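Friday, 7.10 in the morning

Slept five hours, which is enough. Wrote up yesterday's rushes before the kettle boiled, because if I leave the notes until the evening I start to merge one take with another.

Reel order first. Scene 21 is the ferry office, and we have it in four set-ups: the wide from the counter, the two singles, and the insert of the ticket stamp. The wide is sharp. The single on the clerk is a touch soft in the second half of takes three and four, where the actor leans in past the mark. Take five holds focus but the line reading is flat, and the pause before "return or single" has gone. I have marked take three as the preferred one up to the lean, and take five after it, with the cut hidden on the stamp insert. The stamp insert was shot on a different day with a different lamp and is warmer than the rest. The grade can probably bring it down.

The script calls the ferry the Haruna. The hull we rented has another name on the stern, and the painted board that covers it sits slightly low on the left. It shows in the wide exterior and in the long lens shot from the quay. In the second of these the old name can be read under the board if one knows to look. I have asked for the long lens shot to be trimmed at the head by 30 frames, at which point the rail covers it.

9.40. Pultoser sent back the sound report. They have the lavalier track for the clerk, clean, and the boom track, which has the compressor from the fish shed on it from start to finish. The compressor is a steady hum and can be filtered out, but the filter takes the bottom of the voice with it. I listened to both versions on headphones and then on the small speakers. The small speakers hide most of the damage. A cinema will not. We will use the lavalier for the close work and lay the boom very low under it for the room.

They also want to know which version of the script is current. It is the blue pages. The pink pages have the older ending, in which the clerk stays on the island. I have now told them this in writing on two occasions.

Noon. Part review. I keep a sheet for each speaking role with what the character knows at the start of each scene, since we are shooting badly out of order. For the clerk, the important point is that he does not know the company has been sold until scene 34. In yesterday's scene 21 the actor played a small hesitation on the word "Bromen", the name of the buying firm, as if it already meant something to him. It is a good hesitation and it is in the wrong place. Take three is the one with the least of it. If the cut does not help, we can have him say the line again off camera, over the back of the passenger's head.

Lunch was soup. The soup van now charges the second unit separately and wants a signature for each bowl.

2.15. Lighting test for the night interior. The designer wants the window to read as moonlight and has put a deep blue gel on a large lamp outside. On the monitor it looks like a nightclub. With half the blue and the lamp moved back to the far side of the lane it is better, and the shadow of the window bars falls on the bed where the storyboard has it. Stop at 2.8. Any wider and the bed rail goes soft while the face is sharp, and the rail matters in that shot. Noted the lamp position with tape on the road and asked for the tape not to be driven over.

Also tested the old zoom from the Skomitz case. It breathes visibly between the near mark and the door. It can be used for the static shots. I have taken it off the list for the walk down the corridor.

4.30. Budget call, 25 minutes. The overspend on the quay day stands at some 2000, nearly all of it crane hire and the extra hour for the harbour pilot. It has to come out of somewhere, and the proposal is to lose the second day at the cattle market. I said that the market could be done in one day if the crowd shots go first, in the flat morning light, and the dialogue is moved under the tin roof, where the light does not change. This means an earlier call for the extras and a second breakfast. The saving is still larger than the cost of the breakfast. They will answer on Monday, or they will not and we will proceed as if they had.

6.50. Laundry, folding on the floor:

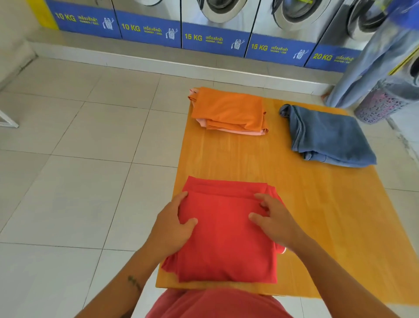
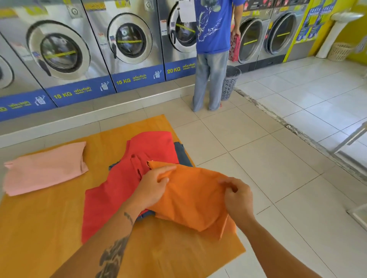
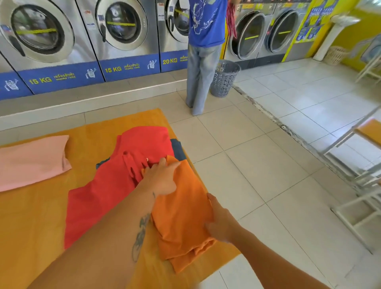
Back at the desk by 8. Went through the schedule for next week and found one fault. The boy is called for the chapel on the same afternoon as his fitting, and the two places are an hour apart. The fitting can move to the evening before, if the sleeves are ready. He has grown since April and the jacket was cut in April. I have asked for the hem to be left long.

The chapel itself needs a decision on the organ. The script has it playing under the dialogue. If it plays live, every cut will jump in the music, and we cannot use anything except complete takes. The usual method is to have the player mime, record the dialogue in silence, and lay the music in afterwards. The player has to be given the tempo through an earpiece. We own one earpiece and it has been crackling. Put a new one on the order, plus batteries.

Read the last ten pages of the script again before bed. The ending on the blue pages is stronger, but it needs one more shot of the empty counter, and this is not on the list for any day. It could be taken at the end of the ferry office pick-ups, with the same lens as the wide, after the actors have been released. Ten seconds is sufficient. I would want the clock in it, stopped or covered, as it has read three different times in three set-ups so far.

Camera reports filed. The memory cards from the second unit are labelled with the date only and no scene number, so I will have to open each one tomorrow. Alarm set for 5.45.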